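4.2 Recording a locker task with the pair of hand-held grippers

By now you should have both grippers charged and paired with the Flirnlow recorder, and with any luck you've had a little play with them in mid-air. Lockers are a lovely next task: there are doors to swing, shelves to reach and handles that need a bit of thought.

1. Choose a locker with plenty of room in front of it, and open and close it by hand a few times, so that you know how far the door swings and whether it sticks.

2. Pick up the left gripper first, then the right, and wait for the short double beep from each.

3. Hold both grippers at chest height, with the marker cubes facing outwards, and stay still for 2 seconds while the recorder finds them.

4. Press the start button with your thumb and move in to the locker at an easy pace, rather slower than you would if you were putting your own coat away.

Note: Keep your sleeves and fingers clear of the marker cube. If it is covered for long the recorder loses the hand, and you'll see code 204 on the screen when you stop. 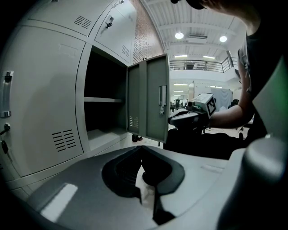
Can I record the task with only one gripper?
Choose "Single hand" in the Polumar menu before you start, and leave the other gripper switched off in its cradle.

5. Carry the whole task through to the end, closing the door if your task sheet asks for it, then bring both grippers back to chest height and press stop.

6. Play the recording back before you do the next one. It's a bit of a chore, I know, but a bad take is far easier to throw away now than in November when there are 1718 of them in the folder.

Caution: Locker doors have thin edges and can swing back on you. Don't lean on an open door, and don't push a gripper finger into the gap by the hinge.

If the playback jumps or drifts, repeat step 3 and try again. Should it carry on misbehaving, write to Jahangir Fakir at the Skovton help desk and attach the take.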